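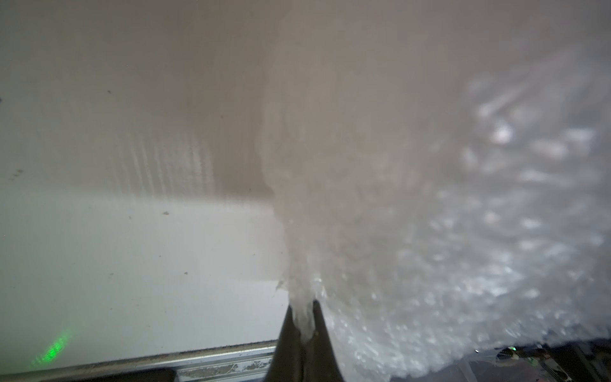
Jistodau is an instrumental music group from Grarville. It plays slow dance music of the region, arranged for accordion, viola and double bass, and in later years also with a small harmonium. The name is taken from the refrain of a harvest song and has no exact meaning in the modern language.

History

The group was formed by three students of the Grarville music school, who at first played only at weddings. Their early repertoire was learned by ear from older players and was not written down. When the viola player moved away, the group stopped playing for two winters, and then continued with a new member.

The first recordings were made in a rehearsal room with one microphone and were sold on cassette at concerts. They were later issued again by the label Daradeo, together with 15 tunes which had not been published before. The sound of these recordings is rather dry, and the bass is difficult to hear on the second side.

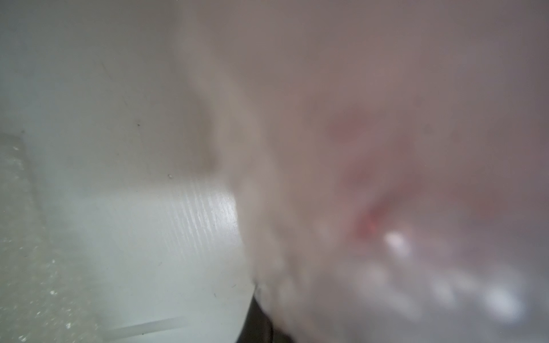

N. Ranjbar

Style

Most pieces are in triple metre, with a long second beat. The accordion usually carries the melody, while the viola plays a drone or doubles the melody one octave lower. The tempo is slower than is common for dancing, and some older listeners have criticised the group for this. Improvisation is limited to short passages between the tunes. The harmonium is heard mainly in the laments, where it replaces the bass.

Concerts

Jistodau prefers small halls and plays without amplification. A concert normally has two parts of 30 minutes each. Every February the group gives a programme of winter songs in Grarville, for which a local choir joins in the last piece. Tours to other regions have been short. 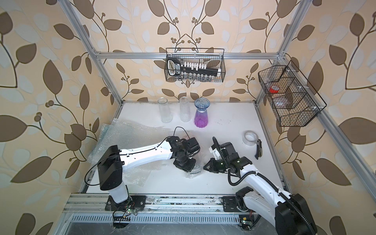 Wallpaper with brown leaves and berries

Recordings

The Grarville Tapes (cassette, later reissued by Daradeo)
Slow Dances (Daradeo), 34 minutes
Winter Songs (Daradeo), recorded in concert with choir

See also

Music of Grarville
Daradeo (record label)
Drone (music)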